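My year of not buying kitchen stuff (so far)

Feb 15, 2019

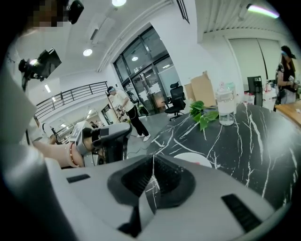 I made exactly one resolution this year, and it was to stop buying things for the kitchen. Not food, obviously. I mean the gadgets and the bowls and the cute little dishes that I am apparently powerless against. I gave myself a whole year, starting in January, and I wrote it on the calendar in pen so I couldn't weasel out of it. The only loophole is for something that breaks and can't be fixed. Jewelry isn't on the list, so a beaded bracelet in reddish tones like the one up there is still fair game, and believe me, I have been looking at bracelets a lot more than I used to. I think the shopping part of my brain just wants somewhere to go.

A little background for anyone new. I moved into this apartment five years ago with one frying pan and a box of mismatched forks. Then I got a steady job, and a bit of spare money, and I discovered the Zavness outlet out past the highway. If you have never been, it's one of those big barn-like stores where everything is stacked on pallets and you come out two hours later with a cart full of stuff and no memory of picking half of it up. I bought a fondue set there. I have used it once. I bought a second garlic press because the first one was in the dishwasher (yes, really).

So in December I sat down with my bank statements and a cup of tea and added it up. In one year I had spent 900 dollars on things for a kitchen that I can cross in three steps! I went back over the numbers because I was sure I'd made a mistake. I had, but only because I missed a receipt, and I decided to leave that one out for the sake of my blood pressure.

January was easier than I expected. It was cold and I didn't want to go anywhere. I unsubscribed from all the emails, even the Skevik one, which hurt, because they do those gorgeous enamel pots and I do like looking at them. I cleaned out the drawer next to the stove and found 30 wooden skewers, a melon baller still in the packaging and a thing I'm pretty sure is for strawberries. The melon baller went to my sister. She has never mentioned it again.

February has been harder. The hand mixer died in the middle of a batch of frosting, with that awful hot smell, and for one shining moment I thought, great, I get to go shopping! But the rule says it has to be something that can't be fixed, so I took it down to the Vlček repair shop by the post office. I'd walked past that place a million times and never gone in. The man at the counter took one look and told me it was a worn brush, whatever that is, and it would be ready in a few days. It cost less than lunch. I was a tiny bit disappointed, if you want the truth, but it runs quieter now than it has in ages.

While I was waiting for it I beat everything by hand with my grandmother's egg beater, the crank kind with the red handle. She bought it in 1980 and it has outlived two of her stoves and every electric mixer I've ever owned. My arm was sore for days afterward but the cookies were good. I've kept it out on the hook by the window since then and I use it for scrambled eggs now.

The other thing I've been doing is cooking my way through the one cookbook I already owned and never opened, a church fundraiser thing from Cokum with a plastic spiral spine and somebody's coffee ring on the cover. There is an astonishing amount of canned soup in it. I've made the chicken and rice bake twice, and a lemon loaf that I would happily eat every day for the rest of my life, and a gelatin salad with carrots in it that I will not be making again. My neighbor was very polite about the gelatin salad. She took a square of it home and I've decided not to ask.

A few of you wrote to ask if gifts count. I've been going back and forth on that. My birthday is coming up and my mom has already hinted about a waffle iron, and I haven't said no, so I guess that tells you where I'm leaning. I also need to figure out what to do about parchment paper. Is it a supply? Is it a gadget? I've been calling it a supply.

Next time I'll put up the lemon loaf recipe, once I've worked out what the lady who wrote it meant by "a medium oven." If any of you have an old stove with the words on the dial, leave me a comment, please!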